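Title fee charged twice on a private sale, Wercombe office
Forum: Buying, Selling and Registration
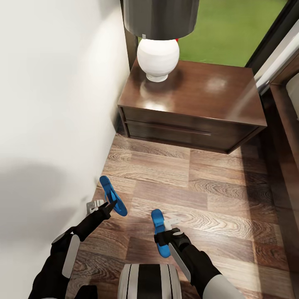 pgreenwood840
Bought a used wagon from a private seller in October and did the title transfer at the Wercombe counter. My receipt shows the transfer fee once, but my card statement shows it twice, same time stamp. The office says the second charge is a "hold" and will drop off. It has posted, so I don't see how it can be a hold. I keep the title, bill of sale and receipt in the bedroom, in a nightstand like the dark brown one in the render, so all the originals are within reach if someone needs a line read out. Do I dispute it with the bank or wait for the office?

Kamlesh D
What is the transaction number on each line? If both lines carry the same number, it is a duplicate submission from the terminal and the office can void one. If they differ, the clerk ran two transactions and you need a refund form.

pgreenwood840
They differ. The first ends in 1037, the second in 1039. Only 1037 is on the receipt.

Kamlesh D
Then it is two transactions. Ask for the refund form and attach a copy of the statement with both lines marked.

T_Horrocks
I would skip the form and dispute it now. Mine sat in a tray for 2 months over a $200 overcharge. The bank credited me in a week.

Kamlesh D
Bad idea for a title fee. If the bank pulls back the wrong line, the office shows the transfer as unpaid and can flag the registration. The bank can't tell 1037 from 1039 by amount.

T_Horrocks
You give them the number when you file. I did, and nothing was flagged.

Shiyu Deng
Both of you are partly right. An overcharge is a single line, so there was no wrong one to pull. With two equal lines I would file the form first, get it date stamped, and check the bank's dispute deadline the same day. If the office goes quiet, dispute 1039 only and send the stamped copy with it.

T_Horrocks
Fine, but call the bank first. Some deadlines run from the statement date - not from the day you noticed.

pgreenwood840
Form is in, stamped Sunday's statement attached. The clerk wanted the bill of sale as well, so bring that if you are in the same spot. Bank confirmed the deadline in writing.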